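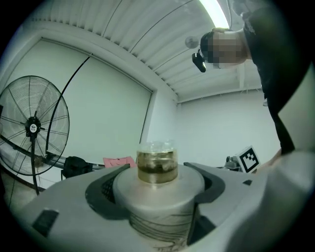

Tovness hand-held gripper kit, worth it?

grantline_78
Posted January 2026
We're looking at the Tovness kit for collecting demos. Two hand-held grippers, finger pads, charger, marker boards and a year of the Kesow upload service for $2730. I have the quote but I can't find many people who have used it for more than a weekend. Main job would be small containers and jars, picking and stacking. Anyone running one?

moldybearing
We've had ours since May. Hardware is fine. The body is light enough to use for a couple of hours before your wrist complains. The textured pad holds smooth lids and glass better than I expected. The calibration steps in the manual are out of order, so do the marker board first and then the grip width.

If you are doing jars, set the grip speed to low. At the default speed we tipped a lot of them.

oxcart
I'd pass. We returned ours after 12 days. The pads wear at the tips and a replacement set took 9 business days to arrive. For that price there should be a spare set in the box. Kesow is also slow. Uploads over a certain size fail and you have to start the whole session again.

moldybearing
Pads do wear. We are on our second set after over 2000 grasps, which I don't think is bad. What were you picking up?

oxcart
Mostly cardboard and some rough castings. The castings probably did it. I still think the pads are too soft.

tin_roof_lab
Castings will eat any soft pad. The Sturkow pads are harder and they fit the same mount, but they slip on glass. I keep both and swap them depending on the job. Four screws, takes a few minutes.

On uploads, split your sessions into shorter ones. Ours failed all the time with long recordings and hardly ever now.

grantline_78
Thanks. Does the tracking hold up if the person leans over the table? Our benches are low and people bend in close.

moldybearing
It's okay as long as the marker stays in view. Put the board off to one side on a tilt and keep your sleeve off it. If you lose it for more than a second or so the take gets flagged and you have to redo it.

oxcart
We had takes flagged with the board in plain view. Support told us it was the lighting and left it at that.

tin_roof_lab
Could be glare. A matte board fixed most of that for us. The one in the kit is a bit shiny.

grantline_78
Has anyone compared it with the Issahaku kit? It's cheaper but I only see one gripper listed.

tin_roof_lab
Used one for a short job. One gripper, stiffer trigger, and the files stay on your own drive, so no Kesow. If you only need one hand and have your own storage I'd get that. For two-handed work I'd get the Tovness and order extra pads with it.

oxcart
Agree on the Issahaku. Still wouldn't buy the Tovness again.

grantline_78
We do need two hands for the lids. I'll ask Tovness if they will put a spare pad set in the quote and post what they say.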